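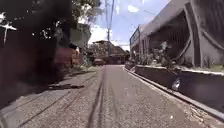 Tyre tracks down the lane

Oct 30, 2024
Posted by the editor

Grindia have a new record out and I've been told, repeatedly, that it's their big leap forward. I've played Clunholm four times now. I'm still waiting for the leap.

The opener, Cuvlow, is decent. Good bass, a chorus you could hum at the servo. After that we get six songs at the same tempo with the guitars turned up, which seems to be what "heavier" means these days. The closer, Rashidi, runs past seven minutes and has enough ideas for three of them.

I saw them in May in a room that holds 155, and they were loud, sloppy and a lot of fun. None of that made it onto the album. Every rough edge has been sanded off – even the drummer sounds well behaved.

The pre-order page says 943 copies on coloured vinyl. Fine, but I own enough coloured vinyl I never play. I'll go to the next show and keep my money for the door.

Last updated: same night, fixed a song title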